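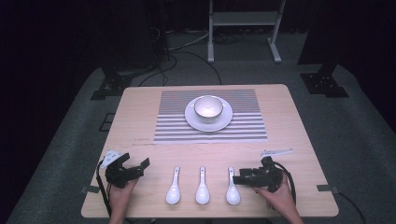 Which way should the soup spoons lie when they wait on the table? Side by side along the near edge, handles toward the placemat, with a little space between them.

9 Sep 2022, table setting, Turier set

Today I worked on the small soup setting for the Utside tea room order. They want one picture card for the staff, so that every table looks the same. I wrote down what I decided, please correct if you disagree.

- Mat: the striped one, laid toward the back of the table, stripes running left to right. I tried it turned the other way before lunch and did not like it, the stripes pull the eye out to the wall.
- Saucer in the middle of the mat. The piece with the dark rim line goes on top.
- Spoons: 3 white ceramic ones, on the bare wood. Not on the mat, they lose themselves in the stripes.

The open question is the name. Sullell lists the rimmed piece as a cup, Zhuravel calls the same item a bowl. It has no importance for the table, but it has for the order form. I will use the Zhuravel word until October and then ask again.

Weight of the whole packed set with paper and box is 930 g on the kitchen scale. I had expected more.

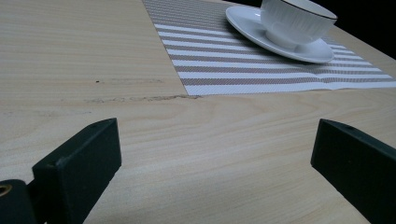

*Saucer and cup on the striped mat, scuff mark on the wood near the mat's lower edge.*

About the scuff: it is grayish and faint, and there is a small dark speck a bit above it. I don't know how old it is. First I will try a soft cloth with warm water, then the eraser sponge, but only lightly - the last time somebody used it hard on the other table and the finish became dull in one place. If it stays, we can move the mat a little to the left and cover it.

Still to do:

- wash the mat by hand once and measure if it shrinks
- ask Utside if they want 5 settings for the long table or fewer
- write the handle direction on the card, people forget it
- check the price for the full order, my note says 3,000 but I did not write if this is with the mats

Felt pads under the table legs are finished. More are in the second drawer, I think.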